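Resetting the fingers on the Mernden bench cell

These notes cover taking the fingers off the gripper, cleaning them, putting them back and getting the cell to hold things square again. They were written for our own cell at Mernden, which has a Wadier two-finger gripper and a small wrist camera that looks out past the fingertips. The steps should carry over to most parallel grippers of that size, but check the torque and the thread against your own manual.

Allow an hour the first time. Once you know where the screws are it goes a lot faster.

When to do it

Do the full reset every 276 hours of running, or sooner if any of these turn up:

Round parts sit nearer to one finger pad than the other after a pick.
Flat parts rotate a little when the arm lifts.
The fingers touch at the tips but show a gap lower down when fully closed.
You can hear a click when the gripper reverses.

A click on its own is nearly always a finger screw. Check those first and you may be able to stop there.

What you need

A 3 mm hex key, a torque driver, lint-free cloths, isopropyl alcohol, a small tube of medium thread locker and a set of feeler gauges. Have a round part and a thin flat part ready for the test picks. Use ordinary parts from the job if you can.

Taking the fingers off

Move the arm to the service pose, open the gripper all the way and switch the arm off at the controller. Wait for the brake to set. On our cell the gripper keeps its own supply, so that has to be switched off as well. The Hutchins controller shows a steady amber light when both are down.

Mark the left and right fingers before you touch a screw. A dab of paint on the back face is fine. They look the same and they will bolt on either way, but the pads wear to match their own side.

Undo the lower screw first, then the upper, and slide the finger straight off. If it sticks, rock it gently along the direction of travel and never across it. The locating pin is soft and bends easily.

Cleaning

Wipe the mounting face on the finger and on the carriage. Most of the trouble we have had came from a crumb of old thread locker sitting behind the finger, and it doesn't take much to throw the tip out. Run a fingernail over both faces when you think they are clean.

Clean the pads with alcohol and let them dry for five minutes. If a pad has a groove you can feel, replace both pads together. Wipe the camera lens last, with a fresh cloth.

Putting them back

Fit each finger on its pin, put a drop of thread locker on each screw and run them in by hand. Close the gripper slowly under low force with the screws still slightly loose so that the pads find each other. Then tighten the upper screws, then the lower ones. Check the gap with a feeler gauge at the tip and at the base of the pad. The two readings should match.

Leave it closed for 29 minutes before the first powered pick. That is the time given on our brand of thread locker, and yours may differ.

Test one: a round part

Put the part on the table away from other items and bring the gripper down by hand guiding until the tips are either side of it. Close at the lowest force setting. Watch the part while the fingers come in. If it slides sideways before it is held, one finger is arriving early and the centre offset needs changing.

Look at the camera view once it is held. The part should have a fingertip against each side, and the fingers should be showing the same amount of shoulder left and right. 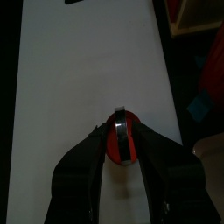 One reader who runs a similar gripper wrote in to say that the camera view had misled them at this point. Their bracket had been knocked slightly, so a part that was centred in the grip looked well off to one side on the screen, and they spent an afternoon adjusting fingers that were fine. Their advice was to check the bracket screws before changing any offset, and to measure from the pads to the part instead of trusting the picture.

We have added that check to our own sheet. Do it with the gripper open, and retighten the bracket before going any further.

To change the centre offset, open the gripper page on the controller, enter the new value and save it. Change it in small steps, and repeat the pick three times after each one. Our Grusden software only reads the value at start-up, so restart the cell program as well or you will be testing the old number.

Test two: a thin flat part

A thin part shows up faults that a round one hides. With so little material between the pads, the fingers have to close nearly all the way, and any tilt at the tips will let the part swing.

Pick it up across its narrow dimension, with part of its length standing out past the fingertips. Lift clear of the table and move at slow speed over whatever fixtures you normally work around. Stop there and look for rotation.

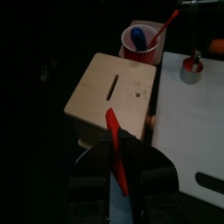
If the part has turned in the grip, set it down, open the gripper and do the feeler gauge check again before you raise the force. More force will hide a tilted finger for a while and wear the pad unevenly. If the gauge readings match, go up one force step and try again. We run thin parts two steps above the minimum.

Also check the closed position reported by the controller. With a thin part held it should be a little above the fully closed reading. If the two numbers are the same, the cell can't tell a held part from a missed one, and the "part present" threshold has to be lowered. Save the new threshold under the tool name, as the general one is overwritten by updates.

Running it in

Run 140 cycles at half speed with the round part, then check the finger screws with the torque driver without undoing them. If any of them moves, take that finger off, clean the threads and start again from the fitting step. If none of them moves, put the speed back to normal – and write the hours, the offset and the force setting in the cell log.

Spare pads are in the drawer under the controller. Reorder when you open the last packet.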